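The junk box used to be Yamuna Gounder's job. Every shop has one. Cables, tape, parts from who knows where, all needing to be picked out and put someplace sensible. Six years she did it at Clodmont. Now there's an arm.
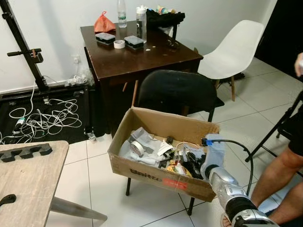 The arm at the sorting box, Clodmont.

Fine. Dull work, no tears from me. But look at what came with it. Somebody sits close by all shift. Same hours, less to do, and you can't wander off. Yamuna calls it babysitting and she's right. Her hands knew that box. Now she watches. 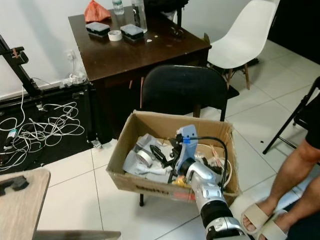
And the pay? Management says the job got "lighter" so the July raise is on hold. Lighter for who? Try watching for 4 hours straight. Keyvan Moradi tried it and came out with a headache and a bad mood.

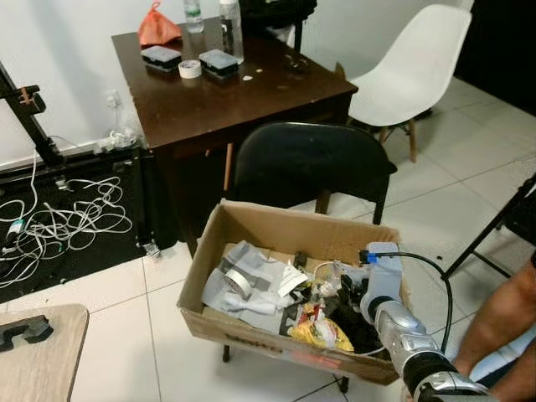 I'm not against the thing. I want the people next to it trained on it, paid for it, and asked befor the next one shows up. Put it in the contract. Talks open in ten days and so far its not even on the list.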